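Chore Demonstrators Wanted, Part-Time, Urcombe Site

Tarar is looking for people who are good at boring things. If you can put small objects into the right bin, fold a dish towel the same way on a slow afternoon as you did at breakfast, and load a dishwasher without starting an argument, we would like to pay you for it.

We make software that is supposed to let machines do chores. Some days it does. Our current project, Zunard, is meant to answer a question we are asked at every family gathering: can a robot tidy up yet? The answer depends a great deal on what you call tidy, and on how long you are prepared to stand there.

You will work with a pair of hand-held grippers, one in each hand. You do the chore, the grippers record how you did it, and the software tries to learn from the recording. No programming is involved. You won't be asked for your opinion of artificial intelligence, although past demonstrators have offered it freely.

What the work is like

Shifts are four hours, with a paid break in the middle. Most of the first month is sorting and putting away: picking up a small item, setting it in a container, taking it out again, and doing the same thing from a slightly different angle. After that come kitchen jobs (wiping, stacking, opening lids) and a few shop-floor jobs borrowed from our partner Amis, who would very much like a machine that restocks a shelf without facing everything backward.

A typical task gets 200 good repetitions before we move on. Towels get 300. Towels have earned it.
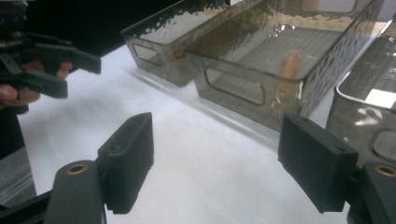
Can a machine put away my groceries yet?

In a kitchen it has practiced in, with items it has handled before, a machine can put away a fair share of them, slowly. Move the cereal to another shelf and it may need help. Bagged salad is still a matter for humans.

We mention this so that you know what you are joining. If you were hoping to be replaced by your own work before the summer is out, our schedule is less ambitious. The best model we have finished 69 percent of its sorting trials in January, and spent part of the remainder pushing a sponge along a counter with great determination. A child of six would have done better, but would have wanted a snack, and there are laws.

Who we want

Patience matters more than speed. We can use a slow, clean demonstration. A fast one with a fumble in it teaches the machine to fumble, and it is a very attentive student of fumbling.

You should be at least 18, able to stand for most of a shift, and comfortable using both hands. Left-handers are especially welcome, as the machine currently behaves as if there weren't any. Experience in a kitchen, a stockroom, a laundry or a house with several children is useful. A degree is not required and will not be held against you.

Please don't apply if you have an untreated wrist or shoulder injury. The grippers are not heavy when you pick them up. They are a little heavier by hour three.

What you get

Paid training on your first two shifts, at the full rate. Free parking behind the building. Coffee made by a person. We have openings for 8 demonstrators, on morning and afternoon shifts, and we try hard not to swap people between the two once they have settled in.

The contract runs for six months and may be extended, depending on how the towels go.

How to apply

Send us a short note saying which shift you prefer and which household chore you do best. Then tell us which one you do badly, and how. We read that part first. A résumé is fine but a page is plenty. Applications close on 17 May 2025.

If your note looks promising, we will ask you in for an hour's paid tryout. You'll put some things into some other things, and we will watch. It is less awkward than it sounds – most people stop noticing us by the second round. You will hear from us either way within two weeks.

Contact: Tarar Hiring Desk, Urcombe | © Tarar. All rights reserved. | Back to top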